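Brundar pauses sidewalk robot software after simulator finds a stopping fault

Tekirstead, August 4, 2022

Hi everyone, Jean Tosh here, from the delivery robot team at Brundar. I usually get to write these when we have something fun to show off, and this one is a bit different. We found a safety fault in version 2 of our sidewalk driving software, so we've pulled it, and I'd like to tell you what went wrong in plain words.

The short version is that our robot could lose track of a person walking near a street corner. If someone passed behind a pole, the software sometimes dropped them from its list of moving things and then took far too long to pick them up again. During that gap the robot figured the way was clear and kept rolling toward the curb. Not good!

We caught it in simulation, where we drive the robot through made-up city blocks before a new version goes anywhere near real feet. We had 600 corner runs planned for this release, with the sun, the walkers and the street furniture shuffled between them (Keir Rutherford built most of those streets and is very proud of his crosswalks). The fault showed up in 80 of them. I had been hoping to announce a launch date this week, so you can imagine my face.

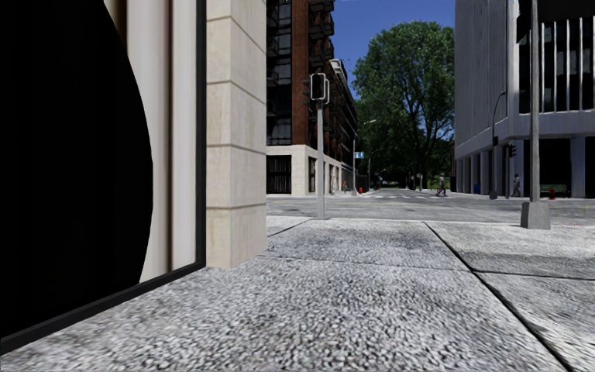 Gillespie Nisbet wrote to us after we told our test partners, asking why a robot that has lost sight of somebody doesn't simply stop and wait. It's a fair question, and my answer is that it should have. The old version did exactly that. While we were trying to cure the robot of dithering at corners, we shortened the waiting time, and we cut it way too far.

So the old waiting time is back, and a person who disappears behind something now stays on the list until the robot has had a proper look at the spot. We're running the whole corner set again from scratch, plus a nasty batch of new ones that Agnes Hepburn has been dreaming up.

Version 2 never went out on the robots working in Moffat. They're still on the January software and deliveries there carry on as normal. The launch in Tekirstead is on hold, and I won't guess at a new date until the reruns are finished and Euan Yule has signed off on them.

If you're a test partner and you downloaded the preview, please delete it and go back to the January release. Questions can go to me or Euan through the Brundar press desk, and yes, we do read them all.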